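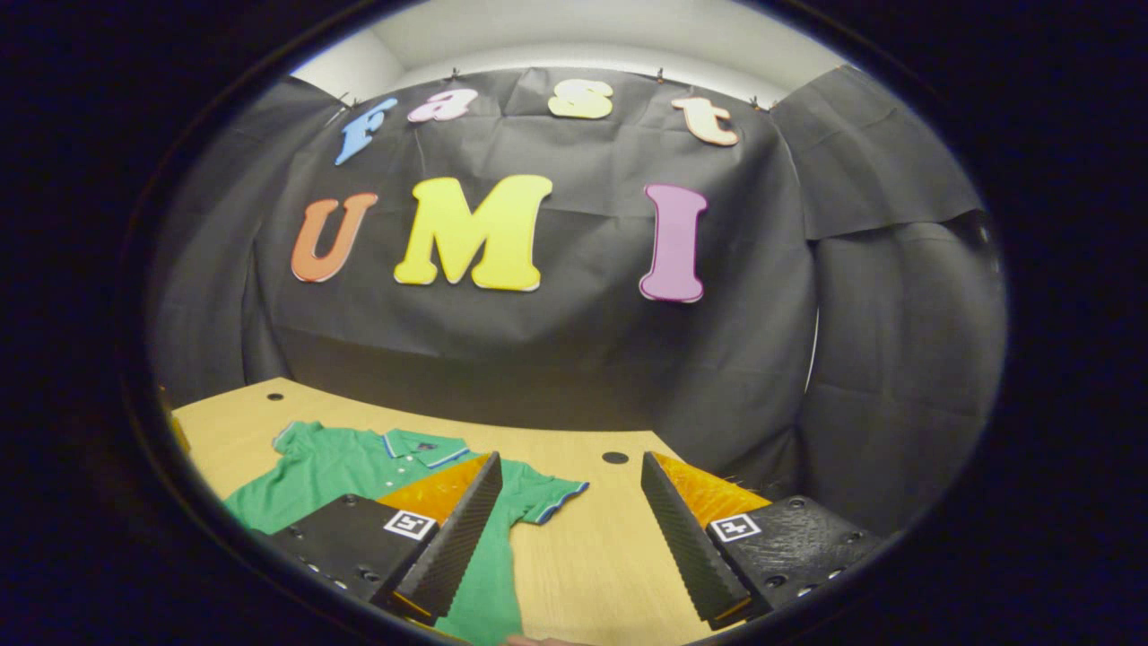
Figure 1. Green polo shirt lying flat on the work table before a gray cloth backdrop. Striped trim is present on the collar and on the sleeve hem.

3.2 Garment and work surface

The choice of garment has a strong effect on how people fold. In the earlier work of our group (McAlister and Trevaskis, the Lockyer report) the participants folded towels and pillowcases, and the differences between persons were small. A towel has four corners and two obvious lines of symmetry, so there are few decisions to make. A polo shirt is more difficult. It has a collar which is stiffer than the body, two short sleeves which must go somewhere, and a placket which most people want to see at the front when the shirt is finished. For this reason we selected the short-sleeved polo shirt as the main garment of the present study.

The shirt is green, with thin stripes on the edge of the collar. We consider the trim to be useful. When a sleeve is turned inwards, the striped hem moves with it, and the person coding the fold can follow the sleeve even where the body fabric makes many small wrinkles. A plain shirt was tried in the pilot in November and the two coders disagreed more often about the moment when the sleeve fold begins.

All folding was done on a light wooden table. Participants stood at the near side and were free to move to the left or to the right. We did not mark the table with tape or with a grid, although this was proposed by one reader of our protocol. In the pilot, participants who saw a grid began to align the hem with it, and this is a behavior they would hardly show at home. The cloth behind the table stayed in its place between sessions.

3.3 Starting condition

Each trial began with the shirt lying flat. We also discussed a second condition, in which the shirt is taken from a basket as a heap, and this will be reported separately. The flat start removes the phase that Trevaskis calls "finding the shoulders" — the time in which a person turns the garment in the hands and searches for the collar. This phase is interesting, but it is very long for some people and very short for others, and it would cover the effects we want to measure.

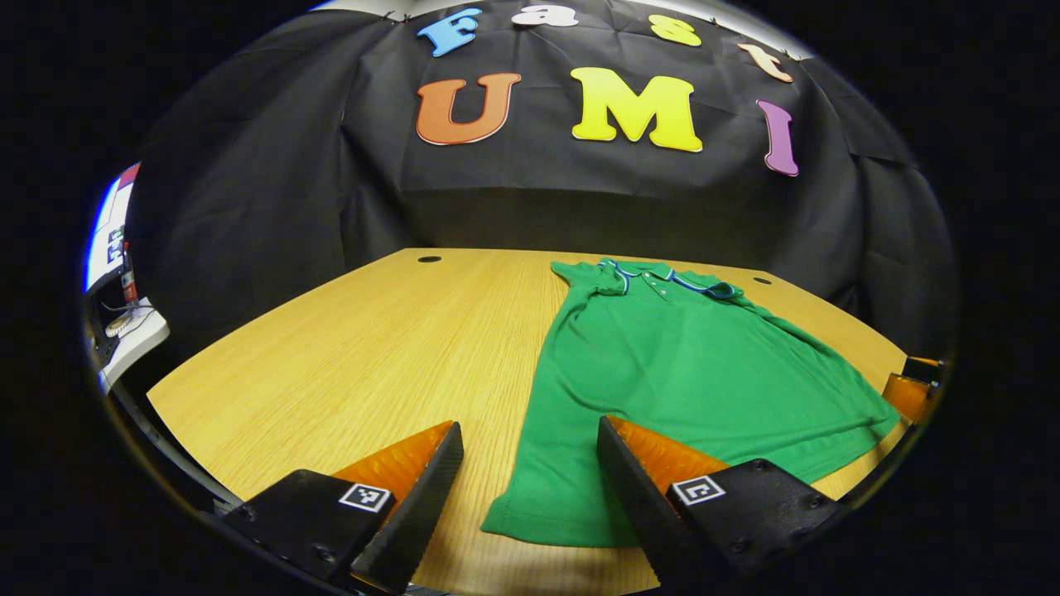 With the collar toward the back of the table and the hem toward the front, the participant has both sleeves in reach and can begin from either side. Such a position with the front upward is natural for many persons, but it is not the position of all. Those who have worked in a shop often prefer to begin with the front of the shirt against the table, so that the placket is on the outside at the end. We permitted the participants to turn the shirt over, and the turning was coded as a separate step.

Smoothing was a more delicate matter. Knit fabric does not lie completely flat, and soft wrinkles across the body remain even after careful placing. We instructed the assistants not to press the shirt with the hand before a trial. If the participant then smoothed the fabric, it was coded as the participant's own action. Smoothing before the first fold and smoothing between folds were kept apart in the coding, as we expected them to have different purposes.

This site uses cookies to improve your reading experience. By continuing to browse you accept our use of cookies. Accept / Manage settings

3.4 Coding of the folds

The coding scheme has 9 categories and follows the Tedarell scheme in most points. We made two changes. First, the fold of the sleeve and the fold of the side were separated, because many participants fold the sleeve together with a part of the body in one movement, and others never do this. Second, we added a category for correction, which means that a fold is opened again and repeated. Buttons were not coded. Participants were told to leave them as they found them.

A fold was counted as complete when both hands had left the fabric, or when the hands began to move toward the next edge. The second rule is less strict — fast folders do not really let go of the shirt between two steps, and with the first rule alone their whole sequence would become a single fold. Disagreements between the coders were discussed and, where no agreement was possible, the trial was given to a third coder. The reliability values are presented in Section 4.1.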